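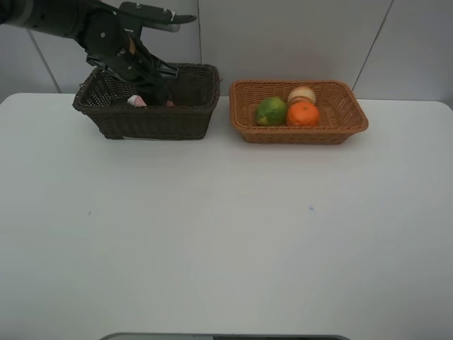

Workshop Tips: Picking a Gripper When the Job Is Fruit

Catalogs sell grippers by how much they can lift. A tangerine weighs next to nothing and will still make a fool of you, so the first tip is to skip the payload column and read the rest of the page.

I have spent most of October trying three grippers on the same bench arm: the Daly, the Palla and the Trorier. The arm's job is to take produce out of one basket and put it in another, a chore my family already performs without a manual. What follows is what I would tell anyone setting up the same thing in a spare room or a garage.

Use baskets, and use two different ones. Everybody starts by picking things off a flat table, gets a lovely success rate and then finds out about walls. A wicker basket with flared sides gives the fingers a rim to clip on the way down and a weave to snag on the way up. My pair is one dark brown and one honey-colored, the honey one wider and shallower. Every gripper did better in the shallow one. If you only test in the shallow one you will be very pleased with yourself for a week.

Measure the gripper at its widest point with the fingers open. Then measure the inside of the basket at the bottom, where the flare has stopped being generous. The difference is all the room you have, and you have to share it with the fruit. The Daly opens to 112 millimeters, and that sounds handsome until a lime is sitting in the corner. I ended up telling it to open halfway and come in on the diagonal, which fixed more than any software update did.

Dark baskets and black fingers do not get along on camera. With a matte black gripper down inside a chocolate-brown basket, an overhead view tells you very little about where the fingertips have got to. You can buy a better camera. You can also put a strip of pale tape on each finger, just above the pad, for the price of the tape. Do the tape first. Wipe the finger with rubbing alcohol beforehand or you'll be fishing the tape out with the onions.

Put the camera off to the side and a little high. Mine spent its first few days straight overhead, where the arm blocked the view at the exact moment anything interesting happened. From the side you lose a bit of the basket floor behind the near wall. I can live with that. Mark the tripod feet on the floor with a pencil, because someone will vacuum.

Keep the background dull. A white table and a plain wall make everything on top easier to find, for you as well as for the software. Matte is better than glossy. My old glossy top put a second tangerine underneath the first one and the Bresis controller went for it with real conviction.

Now the grippers, in the order I'd buy them.

The Palla has the softest pads and the slowest close. It bruised the least. Over 332 picks it dropped the occasional onion, usually one with a loose papery skin, where it held on to the skin beautifully and let the onion go. Peel off the flaky outer layer before you start and half of that problem disappears.

The Daly is quick and strong and has the personality of a bench vise. Fine for limes. For anything ripe, turn the closing force down to the lowest setting that still holds, then lift, wait a few seconds and see if the fruit slides. If it does, go up one notch. Do not go up three notches because it's late and you want to go to bed. Citrus oil is hard to get out of a finger joint.

The Trorier I wanted to like. It came with nine kinds of fingertips in a nice case, and I spent more time swapping fingertips than picking fruit. It managed 63 picks before a screw backed out. Threadlocker, the removable kind, on every finger screw, on day one, whichever gripper you own. Then go around again with the hex key after the first hour.

On controllers I have less to say. The Bresis one is easy to teach and saves each grasp under a number, so that by the end I was the owner of grasp 781 with no idea what it did. Write the name of the fruit on a card as you go. Nele Hendriks, who lent me the Palla, keeps hers in a recipe box, filed between soups and poultry.

A few odds and ends:

Change the fruit every few days. A tired mandarin goes soft and starts flattering the gripper.

Mix the colors and the sizes. Green next to orange is easy. Pale yellow against honey-colored wicker takes more work.

Stick the baskets down with a small square of nonslip shelf liner under each. An empty basket weighs so little that a snagged finger will carry it off.

Write down the misses while you can still remember what they looked like. "Bad grab" is no use to anyone the next morning.

Bruised test fruit makes perfectly good marmalade. Wash it first, and check the pot for tape.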